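Ticket 367 — Viststead share kitchen / lounge
Subject: ridged tray, sticky film that won't come off
Opened by: Védís Thoroddsen
Assigned: Kári Ladefoged
Status: open
Priority: low

November 11, 2020

Védís, 9:13
Tray on the white table in the lounge has gone tacky again. Mugs stick to it when you lift them. Went over it with a damp cloth last night, fine for an hour, then tacky. Worst in the grooves.

Kári, 9:40
What did you use on the cloth? Just water or the Lindex spray?

Védís, 9:52
Lindex. Two squirts. Same as the benches.

Kári, 10:05
Thats probably your film. Label says rinse after and noone does. It sits between the ridges and dries there. Try:
- warm water, drop of dish soap, no spray
- wipe ALONG the ridges, left to right, not across
- second pass, plain water
- dry tea towel, then leave it half an hour before any cups go back

Védís, 11:20
Ok trying. Yellow cloth, the old one from under the sink. Have to hold the table edge with the other hand or the whole thing slides about.

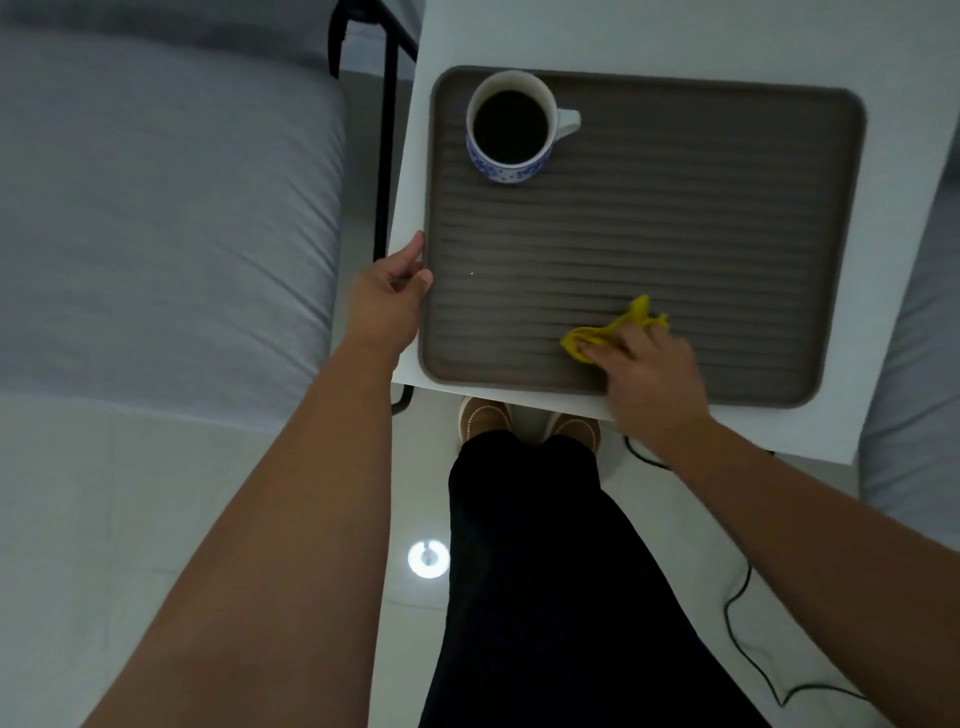

Going with the grooves is heaps better, cloth was catching before. Top half feels ok to the touch. Bottom right still grabby — doing that bit again.

Kári, 11:31
Old toothbrush if the cloth won't get down in there. No scourer please, it scratched the Gondham one in April and we had to bin it.

Védís, 12:02
Done, soap then plain water. Drying now. Will check after lunch and put a note up re the spray.

Kári, 12:04
Ta. Leaving this open till you've had a cup on it overnight.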